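September 16, 2019

Peg board day! Sowmya Rai brought the new one over from the Hendisance shelf this morning and I like it a lot. The raised rim is a lovely bit of work, and the orangey tan finish has come up beautifully against the pale tabletop.
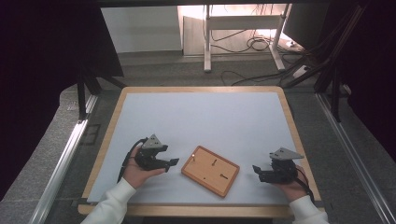

Peg board on the centre table, peg at upper left, two slots.

Want to try a darker colour on the next one, and maybe soften the rim corners (the Tulumix sander should manage it). Sowmya wants 3 more by March. Still to do: measure both slots, order more peg stock, relabel the shelf.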